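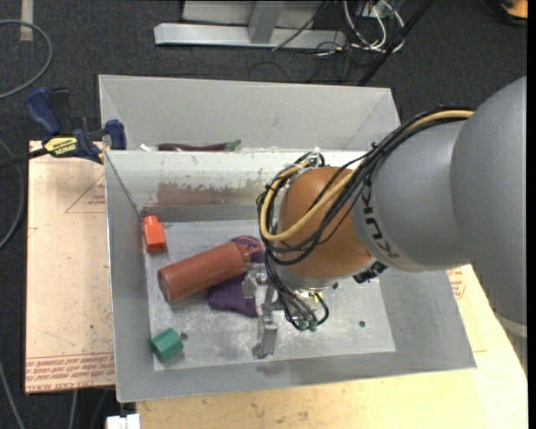
Figure 1. KUKA arm over an open metal bin.

Who Stays for Episode 2? Audience Habits and the Cooking Contest "Piltholm Kitchen"
Jennylyn Magbanua, Media Studies

Introduction
I grew up watching talent contests with my grandmother, who always picked her winner in the first ten minutes and was almost always wrong, so I suppose this project began on her couch! My question was a fairly simple one: once people have met the contestants on a new reality show, what brings them back the following week?

Method
I sent a short survey to viewers in Clornow and Tasley after the February premiere. I had hoped for 200 replies and received 877, a lovely surprise that did rather swallow my spring break. I also read up to 400 comments on the fan page.

Findings
The most common reason for returning was a favorite contestant, usually somebody from the viewer's own town. The judges mattered less than I had guessed, and the prize was hardly mentioned (a few people thought it was a car). Viewers in Tasley were more likely to watch with family, and they wrote longer answers too, bless them.

Limits
My survey only reached people who already liked the show enough to fill in a form about it. Next time I would also ask people who quit after the premiere.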